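**Kaltwood income fund — anyone else staying put after the cut?**

**gravelpit_61**
So Kaltwood trimmed the monthly payout again. Second time since I bought. I hold 1,241 shares in a taxable account, was using it to top up the pension. Price is down too so the yield on the screen still looks great lol.

Question is whether to hold, or move it to a plain dividend growth ETF and live with less income up front. Not looking to trade. 63, retired, house paid off.

**mossback**
Sell it. A fund that cuts while the market is up is telling you something. Look at how much of the payout was return of capital. They send a notice with the breakdown, most people toss it.

**gravelpit_61**
I did not toss it. I didnt open it. Different thing.

**tern_and_co**
Hold on, return of capital isn't automatically bad. Covered call funds pay it all the time for tax reasons. What matters is NAV. If NAV is flat or rising over a few years and they're paying ROC, fine, you're deferring tax. If NAV is sliding, they're handing you your own money back and charging a fee for it.

Pull up the NAV chart, not the price chart. Do it before you do anything else.

**mossback**
NAV has been sliding. I looked. Total return since the fund opened is behind a boring index fund by a mile. People see the yield and stop reading.

**dimestore_quant**
Some of us are paying bills out of this stuff. "Just buy the index and sell shares" is easy to say when you've never had to sell into a drop to fix a furnace. I've got Kaltwood and Stiveck both, sleep ok.

**mossback**
A payout is a sale. They're just doing the selling for you. Same furnace.

**dimestore_quant**
It's not the same. With the payout I don't have to pick the day. You can call that psychology, I call it the reason I'm still invested.

**tern_and_co**
You're both a bit right. gravelpit, what's your cost basis? If you're under water in a taxable account you can sell, book the loss, and use it against gains somewhere else. Up to $3,000 a year against regular income after that, rest carries over. Watch the wash sale rule — don't rebuy the same fund inside 30 days, and turn OFF the dividend reinvestment first or it'll buy some for you.

**gravelpit_61**
Under water by $2,000 and change. Reinvestment is off, I take the cash.

Been meaning to sort this out all week, in between clearing closets. Selling off a pile of clothes too so apparently I'm liquidating everything.

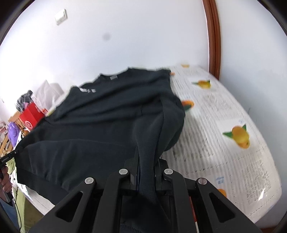

*Black long sleeve top, from the sell pile*

Anyway. The $2,000 loss, is that worth bothering with? Small potatoes.

**tern_and_co**
At a 12% bracket it's $240 off your tax. At 22% it's $440. For ten minutes of clicking I'd bother. Check whether the ROC lowered your basis though. Broker should've adjusted it but your own spreadsheet won't have. Your real loss may be smaller than you think.

**gravelpit_61**
Ugh. Yes I was going off my spreadsheet.

**lowtide_larry**
Nobody asked but I went from Kaltwood to Stiveck's dividend growth fund in December. Income dropped hard. I was getting $635 a month before and now its a quarterly check that works out to way less. Wife was not thrilled. But the payout has gone up since and the balance isnt melting. Wish I'd done half and half so the drop didn't sting as much.

**dimestore_quant**
Half and half is what I'd do. Keep some Kaltwood for the bills, put the rest in growth.

**mossback**
Half of a bad fund is still a bad fund. If he needs cash flow use a short Treasury ladder for the next couple years of spending and let the rest grow. No cuts, no calls, no surprises, and no state tax on the interest.

**dimestore_quant**
And when rates drop and the ladder rolls over at half the yield? That's a cut too. You just don't get a notice about it.

**mossback**
fair. still rather have that problem

**tern_and_co**
How many months of spending do you keep in cash, gravelpit? That changes the answer more than the fund pick does.

**gravelpit_61**
5 months in savings. Pension and SS cover most of it, the Kaltwood money is property tax and the fun stuff.

**tern_and_co**
Then you don't need the yield that badly. I'd sell, take whatever loss is really there, ladder the next two property tax bills like mossback said, rest in the growth fund.

**dimestore_quant**
I'd still keep a slice. But ok, with the pension it's less of a big deal than I figured.

**gravelpit_61**
OK. Calling the broker Friday to get the correct basis, then selling probably most of it. Might hang on to a few hundred shares out of stubborness. Will post the number when I have it.

**lowtide_larry**
get the basis off their website, the phone wait was 50 min last time I tried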